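Former Cukcombe print works opens as short-stay flats

2 min read

A former print works in Cukcombe has been converted into nine short-stay flats, with the first guests due in July.

The building had stood vacant for six years before it was bought by Wudex, a small property firm that lets furnished homes to visitors and people working away. Interior designer Jihad Tannous was asked to plan the rooms and the shared entrance hall.

Each flat sleeps two or three people. The original brick walls have been cleaned and left bare in the living areas, while the bedrooms are plastered and painted a warm off-white. Most of the furniture was bought second-hand and repaired.

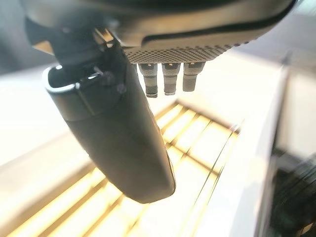 A perforated band and three small pins on the underside of a dark grey housing.

Tannous said the ceilings had been the hardest part of the job. "They are very high, and the rooms are narrow, so everything felt like a corridor," he said. "We hung the lights low and put the storage up above the doors."

The kitchens are small, with open shelves and a fold-down table under the window. Guests staying for a week or longer will have use of a laundry room on the ground floor.

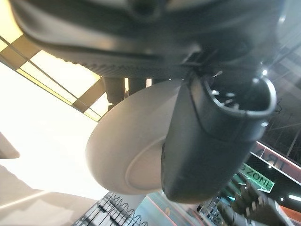
Wudex has also kept the old loading bay, now glazed on the street side and fitted with benches and a long coat rail. Bikes can be left there overnight. Parking is limited to three spaces at the rear, which must be booked in advance.

Check-in is from 4pm. A second phase, in the adjoining Grernard building, is awaiting planning permission.

Last updated: July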